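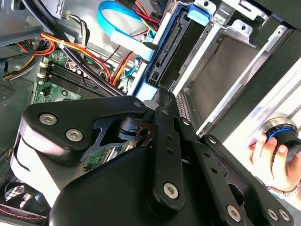 Brestutdale Community Orchard – progress report, second grant period
To: Jolanta Marciniak, Okis Fund
From: Lanying Bai
September 9, 2024

Jolanta, sorry for the short form, picking season and I'm writing this between loads. Full ledger goes to you separately.

Where we are
Planting on the north slope is done. 188 trees in, mostly apple, a few rows of pear, plums along the road. Four of the pears didn't leaf out. Nursery has agreed to replace them when dormant stock ships, no charge except the freight. Everything staked and guarded. Deer got into the lower corner before the fence was closed up and chewed the tips off one row, those are growing back but will be a year behind the rest.

Fence
Closed on all sides now. Gate at the lane end still sags, Remigiusz is rehanging it on a heavier post. We went over on this line, mainly the corner posts – ground is rockier than the survey let on and we had to rent the auger a second time. Moved money from signage to cover it. You okayed this by phone but please confirm in writing so I can file it.

Water
Drip line runs to the upper and middle rows. Lower rows still by hand from the tank. The Kurek pump lost pressure twice in the dry spell, both times it was the intake screen full of silt. Put on a finer screen and raised the intake off the bottom. Fine so far. Would like to get the lower rows hooked up before the ground gets hard, waiting on fittings from Zaltis, who have now given us three differnt delivery dates.

Harvest, old trees
2962 pounds picked to date from the original block, early varieties only. Most went to the school kitchens and the food pantry. Windfalls and scabby fruit to cider. Scab was bad this year after the wet spring, Oldřich thinks we pruned too lightly in the middle of the canopies and I agree with him. Heavier pruning this winter.

Workshops
Pruning and grafting days both full. Oi-ling taught the grafting. 100 rootstocks ordered for it and all used, people took theirs home or heeled them into the nursery bed. Summer pruning day rained out, not rescheduled yet.

Money
Spent to plan except fence (over) and signage (under, see above). Mower repair not in the orginal budget, paid from cider sales, not from the grant.

Still to do before the period closes
Lower drip line
Gate
Mulch for the new rows, chips promised by the county tree crew
Labels on the old block – half the names on the map are wrong
Replacement pears

Need from you
Written ok on the fence transfer. Also whether the October site visit is still on, and if you want the growers there or only me. Parking is at the top gate now, the lane is too soft after rain.

Lanying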